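Boxed meds all over the desk, what do I keep in the lidded container and what goes in the open bin?

Home & Organizing > Storage
Posted January 5, 2025

Shoshana Van Dusen

Ok so quick one, trying to get this done before work tomorrow. We moved in July and the medicine stuff never got a real home. It's been living in a Garkomar shoe bag (don't ask) and on the desk in the back room and in two coat pockets. Cold remedies, allergy pills, bandaids, thermometer, my husband's stomach stuff, all in their boxes with the leaflets.

I've got two things to put it in. An open white plastic bin, no lid, and a white plastic container with a lid that clips and a handle. Both already here, I am not buying more bins. Spent 12 dollars on drawer dividers last month and they're still in the wrapper.

What I can't decide:

- do I keep the cardboard boxes or toss them and just keep the blister sheets? Boxes eat up so much room
- open bin for daily stuff and closed one for the rest, or everything shut away
- some of the boxes are tiny and white with the print going up the side. In a bin they all look the same from on top. Label them? With what

No little kids here but my sister brings hers over, 4 and 6. Closet shelf in the hall is pretty high. Bathroom is out, it gets like a sauna in there and there's no fan.

Started by taking it all out to the desk and going one box at a time. Slow. Small white one with the green strip, took me forever to find which bit was the date and which was just a code.

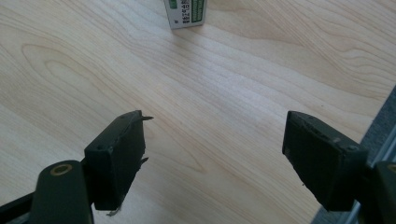
Wisaneck: had the same trouble with the dates. Look for EXP or "use by" first, and if there's a LOT number near it, that's the batch, ignore it for sorting. Some boxes only have it pressed into the end flap with no ink. Tilt it under a lamp and you can usually read it. If it's a foreign box the day and month might be swapped and it might not say EXP at all, so check the blister too, it's often on the crimped edge.

On your actual questions, in order.

Keep the boxes. I tossed mine once to save space and had a drawer of loose silver sheets, half of them cut so the name was gone. Had to take most of it to the pharmacy drop off because I couldn't tell what was what. The box has the dose and the warnings and the date. If you really need the room, flatten the box and rubber band it to the sheet with the leaflet folded inside. Takes up a third of the space maybe. Still has everything.

Write the date on whichever side will face up. Black marker, month and year, big. On the tiny boxes that's the little end flap. Use a bit of masking tape if the cardboard is shiny becuase marker smears on that. Don't cover the printed date or the dose.

Stand them up on end like file folders. Don't stack flat. Stacked flat you only ever see the top three and you end up buying another box of something you have. Ask me how many antacids I own.

Closed vs open: with kids visiting I'd put every medicine in the lidded one, on the high shelf. Open bin gets the harmless stuff, bandages, tape, thermometer, cotton pads. A clip lid isn't a lock though, a 6 year old can do a clip. The height is what's helping you there. If they climb, get a box with an actual key.

Shoshana Van Dusen

Thank you!! ok the rubber band thing is smart. Doing that for the allergy ones, those boxes are mostly air.

One thing, the bigger boxes won't stand up straight in the open bin. They lean. I've had the green 999 one in there and it just lies across on a slant and takes the whole thing over. The lidded one is behind it on the desk, haven't measured inside yet, the lid is kind of chunky so I don't know how much height I really get under it.

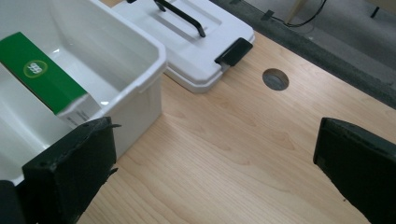

Garkomar shoe bags are not that bad for this lol, says Tichý, who kept reading. But for the leaning, bookend. Or an empty mug. Anything heavy in the bin until it's full enough to hold itself up. Or turn the big ones sideways so the long edge is down, if the bin's wide enough. Big ones at the back, small ones in front, then you can read them all from one side.

Measure under the lid, not to the rim. The channels in those molded lids can hang down further than you think. Put the tallest box in, close it, see if the clip goes without forcing. If you have to push, it's going to pop off the shelf side some day and you'll have stuff all over the hall.

also don't carry it by the handle if it's full til you've tried it over the table. mine let go on the stairs

Shoshana Van Dusen

Ha, ok. No handle then. Trying the mug.

Kembridge

Disagree a little with the first answer. I don't sort by date at all, I sort by what's wrong with you. Head/cold, stomach, skin, allergy. Sandwich bag for each, boxes inside the bags, name of the problem on the bag. At 2am with a fever you aren't looking for March vs September, you want the cold stuff, now.

Dates I do twice a year when the clocks change. Everything out on the table, anything expired in a paper sack, sack goes in the car right then or it sits by the door for weeks. Most pharmacys around me have a drop box, call first, some only take pills and no liquids or creams.

Few other things

Prescription stuff stays separate from the store bought. Always. One bag per person with the name on it.

Don't share a box between the kitchen and the closet. You'll forget one.

Tape a list inside the lid. Just names and dates, pencil. When something gets used up cross it off and put it on the shopping list. I'm not great about this part.

Hall closet is good if it isn't against the water heater. Check the wall with your hand — if it's warm pick another shelf.

Shoshana Van Dusen

Not on the water heater, that's in the garage. Going with bags by problem AND the date on the flap. Prescriptions get their own bag. Still have the coat pockets to empty, will post if the lid closes.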